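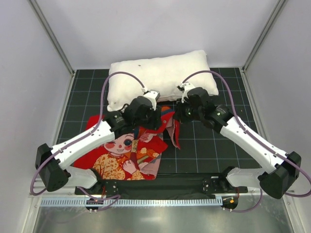

Fabric is where gripper specifications stop being useful. A data sheet gives stroke, closing force and repeatability, and all three can be excellent on a unit that drops a pillowcase. For this comparison we put two fingertip sets through the same textile work on a two-arm cell: the Jitow flat-pad finger, which is sold as a general-purpose part, and the Bradus tapered finger, which is sold for thin goods.

The cell uses a matched pair of white arms facing each other across a tiled floor, each with a small module bracketed above the gripper. Both arms run from one Alcaraz controller. The job sounds simple. Pick up a printed cloth by its edge, pass or stretch it between the grippers, and bring it toward a pillow at the back of the floor. Cloth with a busy print was chosen on purpose, as folds are harder to find on it than on plain white cotton.

We ran 2,000 grasp attempts with each finger set over February. The programmed motions, approach speed and closing force were kept the same. An attempt counted as good if the cloth stayed in the fingers through a lift and a 3-second hold.

The flat pads did well once they had material between them. Slip during the hold was rare, even with most of the cloth hanging from one corner. Their trouble was getting started. On a single layer lying flat, the pad edge tended to push the fabric ahead of it, and the controller closed on a ridge that opened up again during the lift. Raising the closing force did nothing for this. Changing the approach angle helped a little, at the cost of the elbow swinging wide.

The tapered fingers got under a flat edge far more often. They also picked up two layers when one was wanted, which matters if the next step is to open the cloth out. Contact area is small, and a two-handed stretch could pull the material out of one side while the other kept hold.

Handoffs were the closest result. With the grippers near each other and a bunched section raised between them, both sets had plenty to grab. Most failures came from timing – one side released before the other had closed – and those belong to the controller settings.

Cable routing deserves a note. The lead from each wrist module rises in a high arch before it joins the forearm clips. A shorter arch pulled at full wrist rotation in our early setup. A longer one dragged across the pillow.

A third option, the Ovton soft-tip set, arrived too late for the full run. It costs $2,790 a pair and needs its own adapter plate. We will test it with the same cloth and the same motions.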